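Living over old coal workings: tips for the house, cellar and garden

Last updated Friday, November 25, 2022

Around 1000 homes in Dilotgate stand on or close to the old Plirken colliery workings. Most will never have any trouble from them. These tips cover the everyday jobs where it helps to know what is underneath you.

Cellars and low rooms

Gas from old workings can come up through cracks, drains and gaps round pipes. The kind we hear of most is air with too little oxygen in it, known to miners as blackdamp. It has no smell. It is more likely to come up when the air pressure drops quickly, so be careful on stormy days.

Leave the cellar door open for a while before you go down, and open any window or grille. Tell someone in the house where you are going. If you feel dizzy, short of breath or get a sudden headache, come up straight away and go outside. Do not go back for your tools. If someone has collapsed down there, stay out and ring 999.

Never test cellar air with a match or candle. People did this for years and it is dangerous if there is methane about.

Air bricks

Check them twice a year, in April and again before the cold weather. Clear leaves, cobwebs and old paint with a stiff brush or a blunt skewer. Soil and paving should sit below the brick. If you have raised a flower bed or laid a patio against the wall, dig it back. Do not block an air brick to stop a draught. A rug with a thick underlay does more for cold feet.

Alarms

A carbon monoxide alarm is worth having in any room with a fire, stove or boiler. It will not warn you about low oxygen or methane, so do not count on it for mine gas. Press the test button once a week and write the replacement date on the side in marker pen. If you have had a mine gas monitor fitted, keep it plugged in - a few have been unplugged to make room for a freezer.

Cracks in plaster

Hairline cracks are common in older houses and can be filled. Scrape out the loose plaster with the corner of a filling knife, damp the crack with a wet brush, press the filler in and sand when dry. Before filling a wider one, put a pencil mark across each end and write the date beside it. Look again after a month. If it has grown past the marks, leave it open and get it looked at. Doors that start to stick in dry weather are worth a note too.

Orange water

Water from old workings often carries iron and leaves a rusty sludge in drains and ditches. Lift it out with a trowel and bag it. Do not pour bleach on it. White vinegar will take light staining off glazed tiles and sinks, but keep it off marble and limestone as it eats into the surface. For those, use warm water with a drop of washing-up liquid and dry with a cloth.

Digging in the garden

Posts and shallow beds are normally no problem. For a pond, footings or anything deeper than your spade can reach easily, ask for a mining report first. If a dip appears in the lawn, keep children and pets away and do not fill it with rubble. Do not walk up to a hole to look in. Black, crumbly soil may be colliery waste, and bonfires should never be lit on it as it can smoulder underground for months.

Reports and papers

Keep your mining report with the deeds, along with receipts for any repair. The Rawashdeh Reading Room holds 40 of the old Plirken plans and 2 shaft registers, which can be looked at without an appointment. Copies are made at the desk.
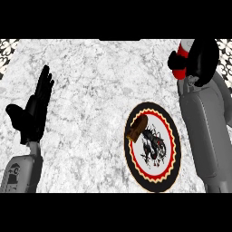 Dilotgate Council | Mining Legacy and Home Safety Team

Bullavico House, ground floor. Extension 3088 for cellar and garden questions. For a smell of gas, leave the house and ring the gas emergency line from outside.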